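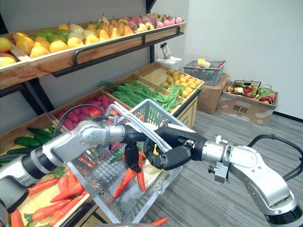
Do readers of romantic suspense choose a book by its back-cover blurb? Mostly they choose by author and series, and the blurb seems to do its work later, when a reader is deciding whether to put the book back.

4.2 Blurbs and the promise of danger

The claim that a threat to the hero's life sells a love story is repeated so often that few people test it. Shukla and Jansen treat it as settled. Their evidence is a set of 100 blurbs, all taken from books that had already sold well, which tells us what successful blurbs look like and very little about what made them successful.

We coded 226 blurbs from the Bornholm list, including titles that went out of print within a year. Two readers, Rekha Bhardwaj and Jitendra Shakya, marked each one for a stated threat, a stated past wound, and a closing question. Threats were common in the strong sellers. They were just as common in the weak ones. The closing question ("Can she trust him?") showed the same flat pattern -- a habit of the genre, as far as we can tell, and a cheap one.

Pant has argued that shoppers read blurbs closely when books are shelved face out. Perhaps they do. His 400 survey answers were all given from memory, and people are poor witnesses to their own browsing. Only nine of his respondents could name the hero of the last book they bought.

We do not claim that blurbs are useless. Our coding ignored tone, and the two readers disagreed most often over what counts as a wound -- a dead parent, for instance, mentioned in half a line. Those cases were left out of the counts in Section 4.3.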